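罗纹针织衫的折叠与收纳,整理成一串,分条发。只讲毛衣,不讲羊绒大衣,不讲羽绒服。

1/
先说结论:罗纹针织不挂。竖条罗纹横向弹性大,纵向靠线圈自身承重,挂在衣架上,肩部两点受力,下摆的重量全部由肩线以下那几排线圈承担。挂一季,衣长会变,肩头会顶出两个包。宽肩衣架只能推迟这个过程。

2/
我手上有一件称重 423 克的罗纹套头衫,去年挂了一个冬天,前片中线比刚买时长出一截,袖子也长了。洗后平铺能回缩一部分,回不到原来的尺寸。今年全部改成折叠。

3/
折之前先确认两件事。
一,衣服彻底干透。罗纹的凹槽里比凸起处干得慢,手背贴上去没有凉感才算干。
二,领口、袖口、下摆全部翻正。卷着边收进去,几个月后拿出来就是一道定型的折痕,蒸汽也要来回好几遍。

4/
毛球也在这一步处理。用电动剃球器时把布面绷平,刀网顺着罗纹方向走,横着走容易啃到凸起的那根筋。腋下和袖子内侧毛球最多,放到最后剃,因为那里布料薄,手要轻。剃完用粘毛滚筒过一遍。

5/
折法。正面朝下平铺,两只袖子沿肩线向内折,袖身与侧缝平行。左右两侧向中线各折一次,宽度以抽屉净宽的一半减一指为准。然后从下摆往上对折,再折成三折。
折线尽量与罗纹垂直。顺着罗纹压出来的竖折线会藏在两根筋之间,穿上身以后反而明显,看着像缝线歪了。

6/
有人问能不能卷。薄的可以,粗针不行。粗针罗纹卷起来外圈拉伸、内圈堆积,直径又大,放进抽屉不省地方。卷法还有一个问题:松手就散,要靠旁边的衣服顶住。抽屉没装满的时候,整排会慢慢塌。

7/
收纳盒我用过两种。Bimmont 的硬质盒,侧板直,叠放稳定,缺点是盒盖扣得太死,每次开都要两只手。Starnix 的软布盒,能压扁,但装满以后侧面外鼓,柜子里推拉会蹭。
目前的安排:常穿的进抽屉竖放,过季的进 Bimmont 平放。软布盒拿去装围巾和帽子。

8/
竖放和平放的区别。
竖放方便找,每件都看得到一条边,抽走一件不影响其他。要求是高度统一,抽屉装到八成满。
平放适合长期不动的。重的在下,轻的在上,一摞不要超过五件。最下面那件如果是粗罗纹,压一个夏天,凸起的筋会变扁,拿出来要抖开平放一晚再穿。

9/
防虫。樟木块可以,樟脑丸不建议和浅色衣物放在一起。木块不要直接压在针织面上,包一层薄棉布,放在盒子的角落。半年用细砂纸打磨一次表面,气味会回来。
真空袋:针织一律不用。抽完气以后折痕是全方向的,罗纹的弹性也要好几天才恢复。

10/
湿度。我把盒子里的相对湿度控制在百分之 64 以下,用的是最便宜的指针表,误差不小,看趋势就够了。梅雨天开一次柜门通风不如不开,外面更潮。干燥剂换下来能晒的就晒,变色的直接扔。

11/
分拣顺序也说一下,这一步很多人做反了,先买盒子再整理。
我的顺序:全部拿出来,按厚度分成薄、中、厚三堆,每堆再按颜色由浅到深。分完量总高度,最后才决定用几个盒子。今年量下来平放总高 568 毫米,两个盒子刚好,原先差点买四个。

12/
颜色为什么要分。深粉、酒红这类颜色第一年容易浮色,和米白叠在一起受潮就会沾上。新衣服单独洗过两次,水清了再混放。判断方法:湿的白棉布按在衣服内侧缝份上压一会儿,拿开看有没有印子。

13/
地面作业的注意事项。床面太软,折线压不实,桌面又不够大,所以我都在地上折。石纹地面够硬够平,先吸尘再擦干,等地面干了再铺衣服。
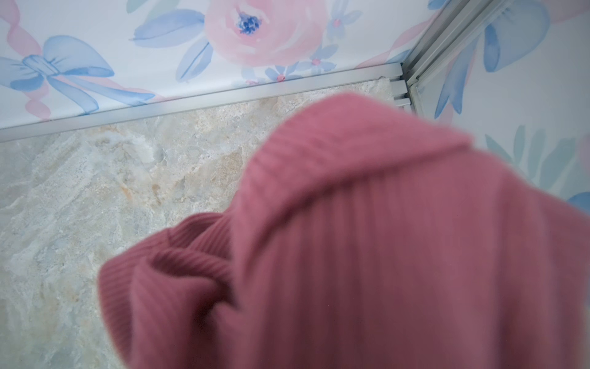
14/
粗罗纹从盒子里倒出来基本都是一团,不要拎着袖子抖。双手伸到下面托起来,放平,从领口开始往下摊,遇到卷进去的边先用手指翻出来,再往下走。拎袖子抖一次,袖窿就被拽长一次,粗针织尤其明显。

15/
摊平之后,手掌从中线向两侧推,力量放在掌根,不要用指尖抠。罗纹歪了就轻轻横向拉一下再松手,筋会自己归位。归不了位的喷一点水雾,等干。蒸汽挂烫机离布面留一掌的距离,喷头不要贴上去,贴上去筋就塌了。

16/
Kanini Kirui 私信问我,高领怎么折。高领先向后翻平,压在后片上,再按第 5 条折。不要把领子竖在外面当"把手",抽取的时候很顺手,两个月后领口就松了。她家的抽屉比较浅,我建议改成四折,放进去高度矮一些,厚度略增。

17/
洗涤补一条。冷水,中性洗剂,装网袋,脱水转速我设 1000 的时候衣服明显变形,现在用最低一档,拿出来再用毛巾卷起来压水。压水的时候整条毛巾卷平着按,不要拧。晾的时候平铺在网架上,中途翻一次面。

18/
标签。每个盒子侧面贴一张纸条,写厚度和件数,再写放进去的月份。不写颜色,颜色打开就知道。我的过季盒上写的是"厚,五件,四月"。十月拿出来先通风,再检查一遍有没有虫眼,对着灯看腋下和下摆。

19/
有虫眼的单独装袋,密封后放冷冻室三天,取出回到室温,再冻三天。补洞用同色线,从反面沿罗纹走向挑线圈,不要横着缝合,横缝会把两根筋拉到一起,正面会鼓。没有同色线就拆一点下摆内侧的线头。

20/
下次写半身裙和裤子,裤夹的压痕问题比较多,还在试不同的垫片。针织部分有问题直接回在这条下面,注明厚度、成分和抽屉净高。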